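Tumdale college to bring back compulsory theology paper

3/16/23

Students starting degrees at Ayala College in Tumdale will have to take a full paper in Catholic doctrine from August, after governors voted to restore a requirement dropped when the college last changed its courses.

The paper will run over two terms and will cover scripture, the early councils and the teaching of the Church on the sacraments. It will be taken by all first-year students in theology and religious studies, and by those training to teach religious education in schools. Students of other subjects may choose it as an option.

At present the college lets theology students pick from a list of 77 modules, only 5 of which deal mainly with doctrine. Governors were told that it was possible to finish the degree without having read any of the Church Fathers.

The vote followed a consultation that drew 300 replies from staff, students, parishes and former students. A summary put before the governors said 200 of these were in favour of a compulsory paper, though many wanted it to be taught alongside the history of other churches and faiths.

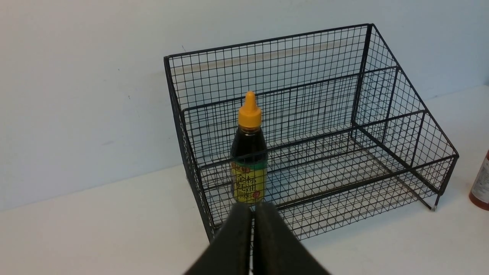

Consuelo Espinoza told the meeting that she backed the change but feared it would be rushed, and that two new lecturers would be needed before the first classes could be held. She asked for the reading list to be shown to students before it was settled – a request the governors agreed to.

Some teaching staff had argued for a shorter course of one term. They said a longer one would leave less room for ethics and philosophy of religion, both of which are popular with second-year students who want to start the reading early. The governors kept the two-term plan but will look at it again after the first year.

Money for the new posts will come from the Trestavach bequest, which was left to the college for the teaching of theology and has mostly been spent on library books. The library will keep a smaller share of the yearly income.

Students already at the college will not be affected. The posts will be advertised after Easter, and the reading list will be put up in the Wero reading room for comment before the end of term.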